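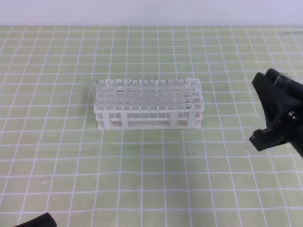 Clear test tubes in a white plastic rack.

Breveo opens compound storage service to small labs

Breveo, a supplier of screening compounds, will begin storing and shipping samples for outside research groups in December. Until now the service was open only to companies with a yearly contract.

Labs can send in up to 1,750 compounds, either as dry powder or in solution. Breveo will weigh and label the samples, then hold them at minus 70 degrees Celsius. Orders placed before 3 p.m. will ship the next working day. The smallest order is 2 plates.

Customers will manage their stock through Flemix, the inventory program Breveo already uses in its own warehouse. Purity checks are charged separately.

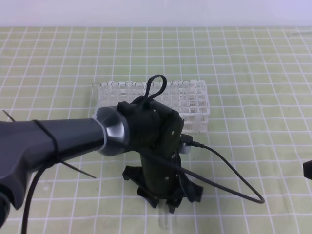

Wiebke Rothe said the price of storage mattered less to her group than getting samples back on time, and that she would want to see the return terms in writing before sending anything.

Breveo said the terms will be posted with the price list. Sign-up is open now for labs in Helen, and other locations will be added later.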